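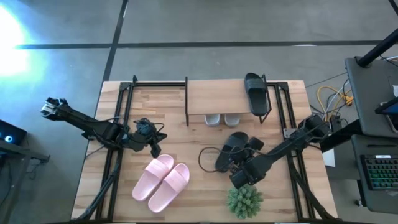 Every household that takes its shoes off at the door ends up with a slipper problem. Guests come, guests need something on their feet, and over the years the spares pile up behind the door until the bottom layer is never worn at all. Vimala Rajan has been sorting out other people's entryways for 6 years, and she starts with a table. Everything comes up off the floor and goes on it, and the pairs go back together before anyone decides what to keep. A low shelf does most of the work. Light gray slippers go side by side underneath with their toes to the front, a black slide can sit up top on the board, and the bright ones, like a pair of pastel pink slides, wait out on the open wood until there is a spot for them.

"People buy a bigger rack," Rajan says. "Then they fill the bigger rack."

She worked from a bench in her garage in Groltside until February, when she moved into a shared workshop with Marwan Kassab, a furniture maker. Kassab builds the shelves: a flat board on thin black metal legs, low enough to go under a coat hook and high enough to slide a hand beneath. He sells them for $225, and he will cut one down to fit a narrow hall at no charge.

His first version had a lip along the front. Customers hated it. Sand collected behind the lip and there was no easy way to sweep it out, so the board is now flat on all sides and wipes down with a damp cloth.

Rajan's rules for the shelf are short. House slippers go under the board, where they stay clear of boots. Slides that get worn out to the garbage or the mailbox go on top, toes to the back, so the heel end is the part you grab. Guest pairs get a colour of their own. Hers are green.

Odd ones are harder. A single slide can hang around a front hall for a year while its mate is under a couch or in the trunk of the car. Rajan gives it 70 days in a labelled bag, a figure she admits she picked out of the air.

Annapurna Kulkarni, who lives with five relatives in a two-storey house, had Rajan in last winter. The shelf held up well. The colours were a tougher sell, and her father still wears whatever is closest to the door.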